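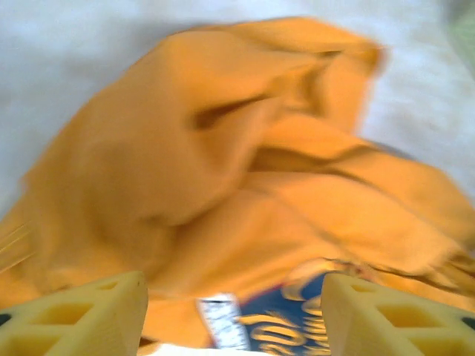
Jedero Cloth Handling Cell — Demonstration at Starkport

Request a visit | Technical data | Spare parts | Contact

The Jedero cell is made for workshops and laundries that must pick up soft things one after another: shirts, towels, pillow covers, cleaning cloths. It consists of one arm, one two-finger gripper, a small camera at the wrist and a control cabinet that goes under the table. The customer can see it at work in our demonstration room in Starkport before any talk about price. We prefer it this way, and most of our customers also.

What you will see during the visit

The visit takes a full morning. We begin at the table with one garment, because one garment is already difficult enough. A shirt that is thrown on a table never lies two times in the same form. The arm goes down with the fingers open, the fingers come on two sides of a fold, and then they close. On the screen next to the cell you follow the view of the wrist camera. When the arm is moving the picture is smeared, and visitors ask often if this disturbs the system. The position of the grip is decided from pictures taken when the arm stands still, so the smeared ones are not used for this.

For the demonstration we like strong colors on a pale surface. An orange T-shirt with a dark print is a good first piece. After this we go to white on white, which is harder, and you will see the arm make more tries. We do not hide the missed grips. There is a counter on the screen and it counts them too.

Please bring your own pieces. A bag with 17 articles from your daily work tells us more than a long questionnaire. They should be clean and without pins. Very heavy things, for example wet bath mats, we can discuss but not lift on this cell.

The gripper fingers

The fingers are open structures with cutouts, in pale yellow. They are light, and they give a little when they touch the table, so the arm can go low without damage to the surface. One pair is changed in a few minutes with the key that is delivered. On request we supply the longer pair for thick towels. We had in the past a version with rubber tips, but it pulled the threads of knitted articles and we stopped it in February.

Technical data

Reach of the arm: 900 mm
Maximum weight of one piece: 3 kg
Fingers: two, exchangeable
Camera: at the wrist, looks between the fingers
Table surface: pale and matte, supplied with the cell or by the customer
Tested grips before delivery: 3,000 for each cell
Control cabinet: under the table, left or right side
Languages of the screen: English, Greek, German

From the last open day

The last open day was on 2 September 2019. The program was led by Prodromos Tsolakis, who is responsible for applications at Jedero. Visitors came from the hotel laundry Kontogiannis and from the sorting hall in Ustlow, and each had a different wish. The laundry wanted to know how the arm separates two pieces that hang together. The people from Ustlow were more interested in shirts with labels and prints, because their articles must be turned until the label can be read.

For the first question the answer is a short shake above the table — it helps with cotton, less with fleece. For the second, the present cell can lift and spread a shirt, but the reading of labels is not part of the standard delivery. We work on it and will write here when it can be ordered.

In the afternoon the visitors could move the arm by hand and teach one grip themselves. This part was planned for half an hour and became much longer. We have now put it in the program of every visit.

How to arrange a visit

Write to us with the kind of articles you handle and how many persons will come. The room is comfortable for small groups. Closed shoes are required, and long scarves or loose sleeves must be left at the entrance. Photographs are allowed at the cell, but not in the workshop behind it.

If you cannot travel, you can send your articles by post. We return them together with a film of the trials and the list of all grips, good and bad. The postage to Starkport is paid by the sender, the way back is paid by us.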